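Home Workshop Kitchen Garage Cleaning Tips

What I'd Budget For Before Buying a Pair of Hand-Held Grippers

By Annick Roussel
7/27/23

14 comments | Share | Save

Several of you wrote in after my garage shelving post to ask about the gripper setup I keep mentioning, and mostly what you wanted to know was what it costs to get going. So let's talk money, and also cables, because the cables got me worse than the money did.

Quick background for the new folks. I've been recording household chores for robot training since February (wiping tables, folding dish towels, that kind of thing), and you do it by wearing a harness and doing the chore with grippers in your hands. The arm comes later, if it comes at all. I love this about it! You can start on a kitchen budget and put off the really scary purchase until you know whether you'll stick with it.

My first mistake was spending the whole budget on the grippers. I had a number in my head, I hit the number, and I felt very pleased with myself for an evening. Then the box came and I needed straps, a place to charge everything, spare fingertips and a table that didn't wobble. I'd say hold back $300 for the stuff that isn't in the box. If you don't spend it, great, buy yourself dinner.

Get two of everything that rubs or bends. The fingertips take a beating on anything gritty, and cables always quit when you're in the middle of a good session. I ordered my spare tips from Stomer and they took long enough to arrive that I now reorder when I open the last pack, same as coffee filters.

Try the harness on before you pay for it, if there's any way you can. My neighbor Ayane Ebihara has the Swai straps and I have the Drastwood ones, and we swapped for an afternoon. Hers sat lower and pulled on my neck something awful, and she said mine dug in under her arms. Same price, more or less the same straps in the photos. Buckles you can work with one hand are worth paying extra for, and so is anything you can adjust over a T-shirt without taking the whole rig off again.
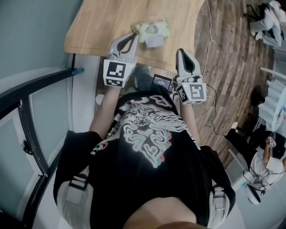

Think about where you'll be standing, too. You spend a lot of time bent over the table, and my back let me know by the end of the first week. I raised my table on blocks for next to nothing and it did more for me than any gadget I've bought. Go up a little at a time, though, and do ten minutes of wiping at each height. If your shoulders creep up toward your ears, you've gone too far.

Now, cables. Measure from your outlet to the farthest corner of the table, then add enough to go down to the floor and back up, then add a bit more for you stepping sideways. I measured straight across like a goof and had to buy everything twice. Cable covers for the floor are cheap, and painter's tape is fine while you're still deciding where things live (masking tape left a gummy line on my floorboards that took dish soap and an old gift card to get off).

If you've got printed markers on your grippers, wipe them with a barely damp cloth and let them dry. Skip the scrubby side of the sponge. I put replacement prints in the budget as their own line now, and I keep a flat envelope of them in the drawer with the batteries.

Storage is the sneaky one. I figured I'd use what I had and then filled my laptop in no time. I priced drives at three places and the one I bought was $205, which hurt, but the $200 one had a shorter warranty and I wasn't going to be stingy over five bucks. Buy it at the same time as the grippers so you're not deleting vacation pictures at midnight like I was.

For keeping track of it all I started out in Sonduseo, the budgeting app, and gave up because I kept making categories for fun. I went back to a sheet of paper on the fridge with three columns: have, need, can wait. The arm is in the third column. It's been there a while and I look at it every time I get the milk out.

Next time I'll do the fingertips properly, with how I clean them and when I toss them. If you've found a strap pad that doesn't slide around, please put it in the comments, I've tried 2 and they both ended up on the dog's bed.

14 comments | Share | Save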